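**Ticket 1169: Wi-Fi drops in living room every evening, Haltport unit**
Status: Resolved, monitoring
Category: Home network
Equipment: Trallow router (2018 model), Trallow extender, cable modem

**Reported problem**

Wi-Fi in the living room slows down a little after 6 p.m. and drops completely two or three times before 10. Phones still show full bars, but pages won't load. The TV stream stops and shows a network error. Mornings are fine. Wired desktop in the back bedroom has never lost its connection.

Tenant had already restarted the router and modem several times. A restart fixes it for up to an hour, then it comes back.

**Initial checks**

- Modem log: no disconnects in the past week. Signal levels in range.
- Wired speed test at 7:15 p.m.: normal for the plan.
- Wi-Fi speed test in the hallway, same time: normal.
- Wi-Fi speed test on the couch, same time: 2 Mbps down, then timed out.
- Router firmware: two versions behind. Updated to current.

Firmware update made no difference. The drops were back the same evening. Because the wired side stayed up through all of it, I stopped looking at the modem and the provider and moved on to the extender.

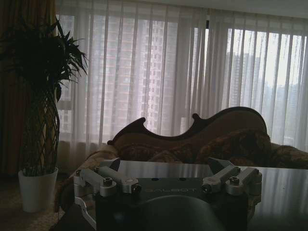
The extender was set to pick its own channel, and every evening it was moving to the same one the neighbors use. A scan from the living room showed that channel crowded after dinner time and nearly empty before noon, so the timing matched the complaint. Location was the other half of it. The extender had been plugged in low on the wall on the window side, behind the tall plant with the braided trunk and the heavy curtain, as far from the router as it could get and still show a light. It was repeating a weak signal. The phones showed full bars to the extender, which says nothing about the link from the extender back to the router.

**Changes made**

1. Moved the extender to the outlet at the living room end of the hallway. Link light went from amber to green.
2. Turned off automatic channel selection on the router. Set the 2.4 GHz band to channel 1. The extender follows the router, so there is no separate setting for it.
3. Gave the 5 GHz band its own network name and moved the TV over to it.
4. Turned off the scheduled nightly optimization in the Trallow app. It was set for 8 p.m. and forced a channel scan, which explains at least one of the drops each evening.
5. Restarted router, then extender, in that order.

**Results**

First evening: no drops. Couch speed test at 8:30 p.m. came back at some 90 Mbps down on 5 GHz. TV ran for three hours without an error.

Second evening: one short pause at 9:10 p.m. on a phone still joined to the old network name. Had the tenant forget that network and join the new one.

Third evening: no drops.

**Notes for next time**

The Macedo unit has the same router and the same app, so check the optimization schedule there before doing anything else. The Staltstead unit has the older app, and the setting is under Advanced, then Maintenance. It doesn't show up in search.

A replacement router was suggested in the first message on this ticket. Not needed for now. The 2018 model still gets firmware, and the plan tops out at 800 Mbps, which only the desktop could use anyway.

Settings backup saved after the last change. The old backup has automatic channel selection turned on, so don't restore from it.

Leaving the ticket in monitoring until the end of October. If the drops return, get the time of the drop and which network name the device was on before restarting anything. A restart clears the extender log.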